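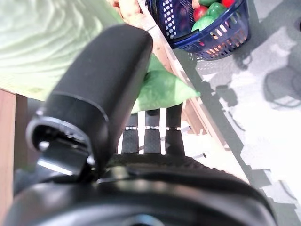
6 min read

Ollell Community Help > Play and Learning Spaces

Pretend farmers' market: how tilted should the crates be, and how do I get the produce back where it belongs?

Merle Ruawai
Posted 15 Jan 2019

Hello, everyone! I've been reading along here since November and finally have something of my own to ask, so please forgive me if I go on a bit. We have put together a pretend farmers' market for the children's corner at the Quintela community hall, with wooden crates set up as a stall, play vegetables in the crates, and a blue plastic basket for the shopping. The children adore it. They shop, they haggle (one little boy charges everybody 38 dollars for whatever they pick up, even a single mushroom) and then they go home and I put it all away.

My trouble is mostly with the crates. I want them leaning forward so that the smallest children can see what's inside, the way a real stall does it, but I also want the round things to stay put when somebody takes one from the bottom. And then there is the tidying. By the end of the morning everything has been through the basket at least once, and I stand there sorting peppers from tomatoes from carrots with my coat already on. I'd love for the children to do some of that themselves, in a way that still feels like part of the game.

So, how steep do you make your crates, and has anybody found a way of putting things back that doesn't take forever? I've got 210 dollars left in the budget and would rather spend it on more vegetables than on hardware. 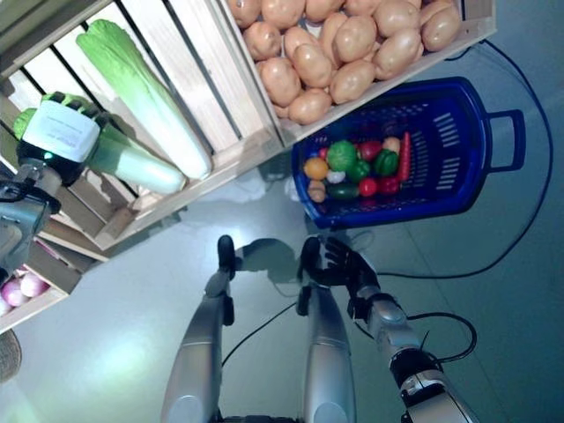 A bit more about the shopping side, as I think it matters to the answer. The basket lives on the floor so that the children can drop things in without lifting it, and when one is full it gets surprisingly mixed, with an orange and a lettuce at one end and carrot and peppers and tomatoes all in together. I've been setting it down right under the potatoes, and that is probably part of my problem, because the potatoes come all the way down to the lower rim of their crate and the basket is just below. One good rummage and we have potatoes in the shopping that no one chose. The cabbages are much better behaved. They are long enough to lie against the boards and stay there.

I should add that I'm handy with a screwdriver but don't own a saw. Thank you all in advance!

porchlight_dee

Hi Merle, and welcome! What a lovely thing to have in a hall. I ran a play shop at our old church for years and I think I fought with every kind of crate there is, so let me pass on what worked for us.

The first thing is that the tilt matters less than how high you fill. We used a pretty gentle slope, just enough that a child standing in front could see the back row, and we stopped filling a good hand's width below the front edge. Potatoes and onions roll, and if they're heaped to the rim they will go over it at any angle you choose. Put the extras in a box in the closet and bring them out as "the new delivery" halfway through the morning. The delivery was the best part of the day at ours – somebody always had to sign for it.

The second thing is a liner. Lay a piece of that rubbery shelf liner in the bottom of each crate, cut so that it comes partway up the front slats. It's cheap, you can trim it with kitchen scissors, and it will grip cloth vegetables as well as plastic ones. 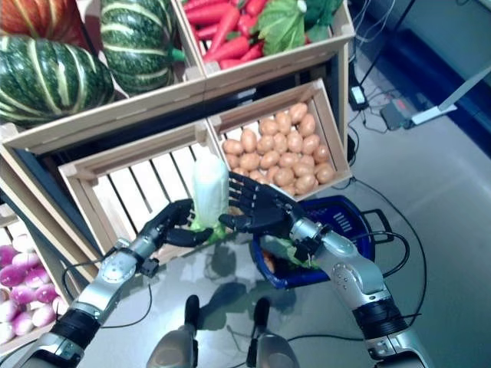

Do the crates have to be screwed to the stand?
Screw down any crate a child can reach and pull on, with two short screws through the bottom boards, and check them at the start of each term.

I'd also keep one crate with nothing in it on purpose. Ours was the "I changed my mind" crate. Anything a shopper decided against went in there, and one child got to be the clerk who walked each thing back to its proper place. That took care of half the sorting before pack-up time even came around. For the rest, we tied a picture card to the front of every crate, a drawing of a carrot for the carrots and so on, and played it as closing time at the market. The children unpacked their baskets one item at a time and I called out what we still needed. "The cabbage lady is waiting for her cabbages!" and off they'd go.

Do start with the big things when you put away. 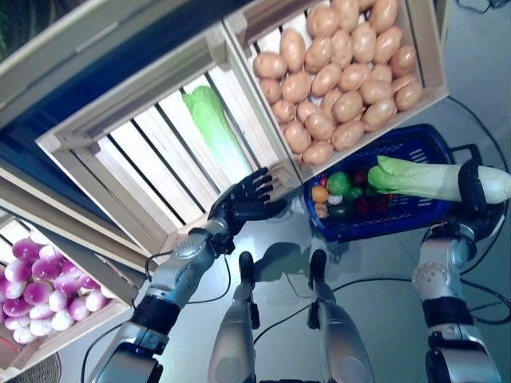
Cabbages and squashes first, then peppers and tomatoes, and the mushrooms and garlic last, when the basket is nearly empty and you can see them lying on the bottom. Little ones get discouraged if the first thing you send them after is a mushroom.

Oh, and move the basket! Give it a spot of its own a step or two away, with a square of tape on the floor. We called ours the parking space.

Maditz

shelf liner yes. I would not bother with the delivery thing, too much to carry.

We bought the Kitesix rack for ours and it was 399 with shipping, so over your budget, and we ended up wedging folded towels under the backs of the crates anyway. Towels are free. Try that for a week before you screw anything, then you know what angle you like.

Merle Ruawai

Oh, thank you both! I have towels. I have so many towels. I'm going to try them on Thursday, and the parking space too, and I've already promised the boy with the prices that he can be the clerk.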